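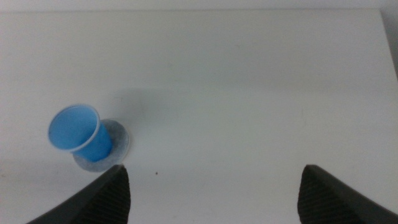 Davoud Vahidi has sold dishwashers at Miralow for 35 years and he talks fast, mostly while walking. First thing he asks a customer is what goes in the top rack. "A small blue plastic cup, say. Light thing like that flips over and fills up with dirty water. So I show them the racks before the buttons."

Prices came up next. He won't haggle on the Wokitz line - never has - but he'll throw in the hookup. "People forget the hose. Then they call me mad, on a holiday."

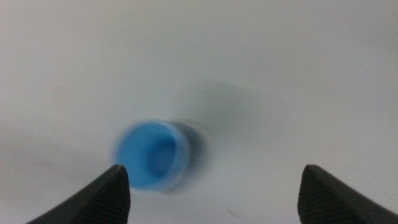
Delivery is the sore spot. The Fusuteo models were 4 weeks out in March and he lost sales over it. Better now. He keeps 2 in the back for folks whose old machine died overnight, and he wont sell those to anybody just browsing.

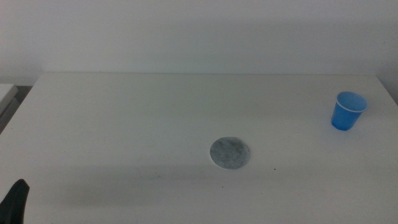

Kausar Jatoi disagreed with him on the extended warranty, saying most buyers would do better putting that money aside for a repair. Vahidi shrugged. "Fine. Some do. I still offer it."
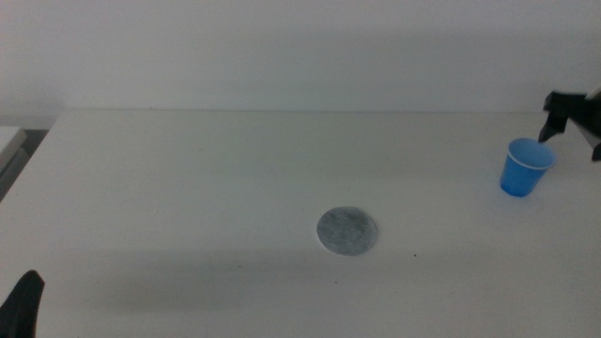 Noise is the other big question. He runs a floor model with the door shut and lets people stand next to it, no sales talk. For hard water he has one piece of advice, use the rinse aid. Plastic is the worst for drying anyway - a little blue cup will come out beaded when the plates are fine. "Towel," he said, adn went off to answer the phone.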